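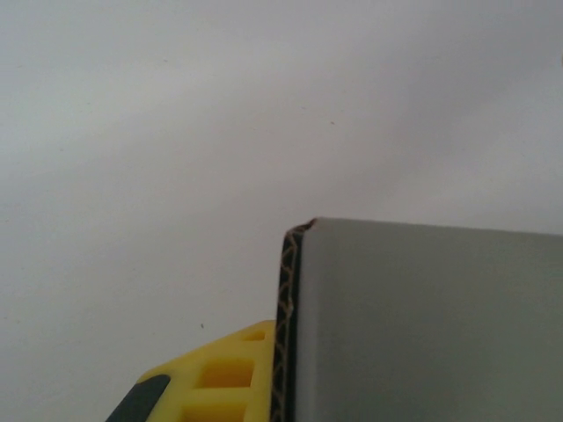 Gripper week, thread 1/

Ok so Plurnico sent over the soft-ish yellow fingers and I've had them on the arm for three days. Comparing against the Clidura parallel jaws we've used since May. Posting as I go, no order, sorry.

2/
First pic up top is from the wrist cam. Yellow finger against the side of a cardboard box, right on the corrugated edge. Look how low the finger sits compared to the box corner. That height thing is going to come up again.

3/
Setup for people who'll ask: same arm for both, same wrist cam, same controller (the Ko, old firmware, yes I know). Only the fingers change. Four screws and a recalibrate.

4/
Recalibrate is the annoying part. Clidura jaws – type in the offset, done. Yellow ones have that rib pattern with the openings and they bend, so the fingertip isn't where the model thinks it is once you load it. Had to measure tip position under load at a bunch of forces. Whole afternoon gone.

5/
Numbers so far. 3000 picks planned per gripper. Yellow fingers are at 2848 as of lunch. Jaws finished last week.

6/
No I'm not posting success rates till both are done. Stop asking Yao-tsung. He has the spreadsheet and he's worse than me about this.

7/
What I can say: cardboard edges. The jaws crush them. Hard flat faces, thin target, you get a dent pretty much every time unless you drop the force so low the box slides out. The yellow fingers give a little and the edge mostly survives.

8/
BUT. They give sideways too. Approach a box slightly off and the finger leans instead of stopping, and the controller thinks all is well. No contact spike. Jaws hit something, you know about it right away.

9/
Tried lowering the contact threshold. Now it trips on its own cable moving. Great.

10/
Gualtiero Fiore asked if the camera can catch the lean instead. Sort of? The finger shows up in the wrist view so in theory you fit the outline and compare to the unloaded shape. Bright yellow helps a lot there. The dark pad less so, it disappears in any shadow.

11/
Trouble is the view. Finger is down in the corner and the bottom of it is out of the picture, so you're fitting a shape with half the shape missing. Tilted the camera mount down 2 degrees and got more finger, but then lost the top of taller boxes. Pick one.

12/
Also pale background + gray box side = the edge detector having a bad day. The corrugated strip is the best feature in the whole view. Dark band, wavy tan line, super easy to lock on to. The flat gray panel gives you nothing.

13/
So right now the box finder is really a cardboard-edge finder. Works til someone turns the box around. Will fix. Probably.

14/
Quick aside on small dark specks in wrist cam footage. I masked them out in the background model so they don't get picked up as corners. Cheap fix, five lines. If you're getting ghost corners on a plain surface check for this before you blame the detector like I did for a full day.

15/
Wear. Some 400 picks in, the pads on the jaws had gone shiny and started slipping. Swapped them. The pads on the yellow fingers still feel grippy to me but that's me poking them with a thumb, not a measurment.

16/
Cycle time: yellow is slower. You have to wait for the wobble to settle after a fast move or the place step is sloppy. Turned down the accel and it's fine, just not quick. If you care about speed get the jaws and be nice to your boxes some other way.

17/
Somebody replied asking about Jultitz. We had their vacuum cup on loan for a bit. Didn't like corrugated edges at all, loved the flat sides. Different tool for a different job, not putting it in this comparison.

18/
Height thing from post 2. If the fingers go too low they can rub the table when they flex. Too high and they only catch the top of the edge and roll off the corner. There's a band in the middle that works and it's narrower than with the jaws. Wrote a little sweep script, will clean it up and share it.

19/
It's ugly. Hardcoded paths everywhere. You've been warned.

20/
Current feeling, may change by Monday: yellow fingers for mixed boxes, jaws for anything rigid where I need to trust the contact signal. Wouldn't want to give either one back yet.

21/
Next up is running the last of the picks, then teh same thing with the camera on the other side of the wrist. Yao-tsung is already printing the bracket. More when it's on.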